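Three weeks with the Drusberg kit, and what I'd tell you before you order one

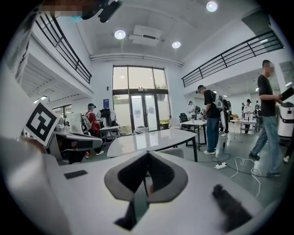
So I finally caved and signed up for the Drusberg starter package, after about a year of saying I was perfectly happy with the stuff I'd cobbled together myself. I wasn't, by the way. My old handheld gripper was held together with zip ties and I'd reprinted the fingers so many times that my neighbors knew the sound of the printer through the wall. When the June price list came out I looked at it for a while, made a coffee, looked at it again and clicked the button.

If you haven't run into these people, Drusberg sells handheld grippers with a camera on them, plus the software that turns what you do with your hand into something a robot arm can learn from. You pick things up, put them down, fold them, stack them, pour them, whatever your project needs, and you come away with recordings. There are two ways to buy. You can get the bare gripper for 640 dollars, or you can get the package, which adds a second gripper, a spare set of fingers, the carrying case and 12 months of their processing service (Dulel, which I keep wanting to call Duel). I went for the package because I like doing two-handed tasks and matching a homemade gripper to a bought one sounded like misery.

Setup first. The box came well packed, the quick start card is one sheet, and I was recording on the same evening. That surprised me! My last purchase in this area needed a whole weekend and a long email thread with somebody very patient. The one snag was the charging cable, which is far too short. You can't charge the thing and keep it on a desk at the same time unless your outlet is in a really friendly place. I bought an extension and moved on with my life.

Now the feel of it. The grip is nicer than mine ever was, a bit on the chunky side, and after an hour I noticed my thumb more than my wrist. The trigger has a long pull, so you get good control over soft things (I did a lot of bread rolls, don't ask how many we ate) but it's slow for quick pick-and-place work. Salvador Carvalho, who shares my workshop and has much bigger hands than me, loved it straight away and thought I was being fussy. We argued about it over lunch and ended up swapping the spring for the softer one in the spares bag. Much better for me. He swapped it back when it was his turn, so that's how our mornings go now.

The fingers are the part I'd been most curious about. They're bendy enough to wrap around a mug handle and stiff enough to pick up a house key if you come at it from the right angle. Flat things are still a pain. I must have chased one playing card across the table for ten minutes before I gave up and slid it to the edge. The Omard fingers, which also fit if you get the adapter, are a little better with thin stuff and quite a lot worse with anything round. I wouldn't buy them unless paper or cards are your whole project.

Then there's the service. You upload your recordings to Dulel, they get cleaned up and sorted, and you get them back with the hand movement worked out. My first batch was 578 clips and it came back overnight, with a note next to each one that had been thrown out. I like the notes a lot. Most of my rejects were me moving too fast or covering the camera with my sleeve, and once I could see that in writing I rolled up my sleeves and the next batch went much more smoothly. The plan covers 3000 clips a month, and I haven't come anywhere near that, but if there are several of you recording all day you'd want to do the math before signing.

Things that bugged me, in no order: the upload page logs you out if you leave it alone too long, and it doesn't warn you. The case has a lovely molded slot for each gripper and no slot at all for the charger. The manual has a very long section about naming your sessions and almost nothing about lighting, and I had to learn for myself that the big window in our workshop is trouble in the late afternoon. I wrote to support about that last one and got a proper answer the same day, from a person, with two suggestions that I'm still trying out.

Would I buy it again? Yes, the package, with the soft springs. If you mostly do one-handed work and you're happy processing your own recordings, get the single gripper and save your money. Paulauskas has a cheaper kit coming that I've got my name down for, and I'll do the same bread rolls and the same annoying playing card with that one when it gets here. Leave me a comment if there's some other object you'd like me to try - small ones preferred, my table's pretty full already.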